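Ornance's market levy brought in more than expected in the year to February, and Verna Obi puts it down to simpler forms.

"The old return ran to 30 questions," says Obi, who runs the town's revenue office. "Now there are two pages and most traders finish them at the counter."

Stalls turning over less than 1,000 a month pay nothing. The rest pay a flat 35, due by noon on the last day of the month. Obi wants late payers offered instalments before any penalty. "We'd like the money, and we'd like them still trading," she says.
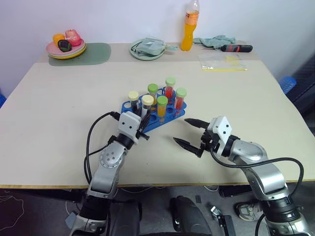
Plates, fruit and a bottle of orange drink on a table.

She has no plans to raise the rate. A review of the exemption is due next, and Obi expects arguments over it.

Filed under: Tax & Revenue
Contact us | Back to top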